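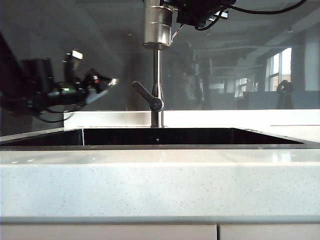 4.2 The sink and its surroundings

Figure 3. Tap, lever and black undermount basin, with the raised white ledge behind.

We came to be rather fond of the sink during our stay in the Gevine kitchen, and it deserves a little room of its own. The basin is deep and black, set beneath the counter, and the slender steel tap stands behind it with its lever reaching up and to the left (Figure 3). Our diary households, 20 in all, wrote more about this corner than about the cooker, and very often about the ledge, where so many good people like to park a sponge, a cup or the morning's post. We return to ledges in Section 5.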